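Print this thread | E-mail this thread

Subtitle timing on the Stukgate disc of Grernar

kvrabec
Has anyone else measured the English subtitles on the Stukgate release of Grernar? On my copy they lead the dialogue by about 300 milliseconds from the second reel onward. The first reel is fine. Player is set to 24p output with no audio delay.

plando_reel
Same disc, no offset here. Check whether your receiver adds its own lip sync correction. If it does, the sound moves and the subtitles stay put.

kvrabec
Receiver is bypassed, straight into the TV. I also ripped the subtitle track and compared it with the waveform. The offset starts at chapter 6 and holds to the credits.

Ivana Zúñiga
Chapter 6 is where the restoration switches to the second print. The Procházka transfer is missing a few frames at that join, and Stukgate filled the gap with a freeze on the wide shot of the harbor. If the subtitles were timed to the older master, you would get a constant shift from there on. 300 ms is 7 frames at 24p, near enough.

plando_reel
That would affect every copy, and mine is clean.

Ivana Zúñiga
Which pressing? The October repress has a different code on the inner ring.

plando_reel
Inner ring ends in 5. Bought new.

kvrabec
Mine ends in 7. So there are two versions, and the sleeve doesn't mention it.

oldmatinee
I have a 7 as well and never noticed. It is a slow film with long pauses, and a subtitle that shows up early does no harm. I would worry more about the contrast, which is too high in the night scenes on both.

kvrabec
It does harm in the courtroom scene. The verdict is on screen before the judge opens his mouth.

Ivana Zúñiga
Agreed on the courtroom. On contrast I don't agree - the night scenes match the print I saw projected, and the older disc was simply too gray. I wrote to Stukgate on March 27, 2022 about the join and will add the ring codes to that message. Kristýna, if you post your subtitle file I can check it against mine. 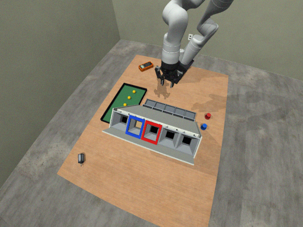 The other thing to compare is the forced track for the letters and street signs. On my disc it is stored separately from the main subtitles, so it may have kept the correct timing even on the 7 pressing.

Print this thread | E-mail this thread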